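Workow Handling Kit: Progress Report for the Second Review Period

Submitted to: Program Office, Nair Fund for Workplace Automation
Prepared by: Rizal Latuheru, project lead, Letomlow
Technical annex prepared by: Dimas Mangundap
Reporting month: July

1. Purpose of this report

This report sets out progress on the evaluation of the Workow handling kit, a package of hands, wrist mounts, cabling and control software offered by Morau to owners of humanoid robots. The Fund asked Letomlow to establish whether the kit can be recommended to small parts distributors that move mixed goods by cart, and on what terms. The first report covered delivery, fitting and operator training. The present report covers handling trials, the condition of the hardware, the supplier's service, and spending to date.

The evaluation remains on schedule. One deliverable, the draft buyer's guide, has moved from this period to the next with the agreement of the program office.

2. Handling trials

The trial plan calls for 400 cart handling runs. At the close of the period, 145 had been completed and entered in the trial log. Each run consists of an approach to a cart, a reach over the rim, contact with a named item, and either a lift or a controlled release. Runs are logged by the operator on duty and checked by a second member of staff before they are counted.
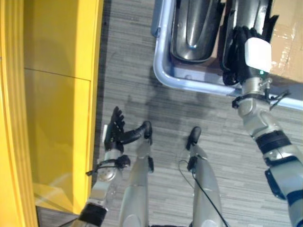 Reaching over the rim of a cart continues to be the most demanding part of the plan. The kit documentation describes bin picking from a fixed table at waist height and gives little guidance on carts, where the arm must clear the frame before the hand can turn downward. Mixed loads add to the difficulty. A smooth, curved metal part lying next to a taped cardboard box calls for two different grips within a short distance, and with the fingers curled down into the cart the operator has to judge which surface the hand is on. The strap and cables at the wrist also have to pass the work without catching. Operators have asked for a preset wrist angle for this approach, and the request has been passed to Morau.

Results so far are uneven across item types. Boxed goods were handled to the standard set in the trial plan. Long curved parts were not, and most of the failed runs in the log involve the hand closing on an edge and then losing it as the arm began to rise. Changing the finger closing speed brought some improvement late in the period. The sample at the new setting is too small to report separately, and we would ask the Fund not to rely on it until the next report.

Work with the second hand has been limited. The trial plan treats two-handed lifts as a later stage, and we see no case for bringing that stage forward while single-hand results on curved parts remain below standard.

3. Hardware condition and maintenance

Staff have carried out a hardware check at the start of each working session. The check covers fasteners, collars, cable routing, straps and the wrist camera view. It takes 10 minutes when no fault is found. We consider this acceptable for a trial, though a distributor running two shifts may find it a burden, and the buyer's guide will say so.

The wrist camera view has proved useful for inspection as well as for handling. Dust on the arm link and the seating of small screws can be checked on the screen without bringing a lamp to the robot. Cleaning instructions in the kit manual are brief and do not state which wipes are safe for the textured surfaces. Morau has promised a revised page.
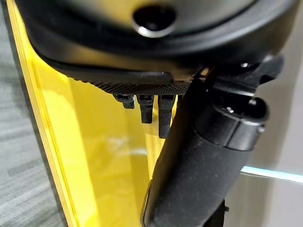 Figure 2. Wrist camera view of the underside of the housing, with the textured strip, the three prongs and the collar on the arm link.

No structural fault has been recorded. Two cable straps were replaced from the spares supplied with the kit. One connector had to be reseated after a software update, and the trial was paused for an afternoon while the cause was confirmed.

4. Supplier service

Morau's support desk answered every request made during the period. Replies to mechanical questions were prompt and complete. Replies on software were slower, and in one case the advice given applied to an earlier release. Mr. Mangundap has since agreed a single point of contact with the supplier, and the quality of the answers has improved.

The standard service plan covers remote support and replacement of worn finger parts. It does not cover cables or straps. Given the wear noted above, we have asked Morau to quote for a plan that includes them.

5. Spending

Spending for the period was within budget. The only item outside the original plan was a set of additional finger covers at a cost of $791, charged to the contingency line with prior approval. No further call on contingency is expected before the next report.

6. Work planned for the next period

- Continue the cart handling runs, with priority given to long curved parts at the revised closing speed.
- Test the preset wrist angle if Morau supplies it in time.
- Complete the draft buyer's guide, including the section on daily checks.
- Obtain the revised service quotation and compare it with the standard plan.

The program office is asked to confirm that the later delivery date for the buyer's guide may be entered in the grant schedule. The trial log and the maintenance record are available on request from Mr. Latuheru.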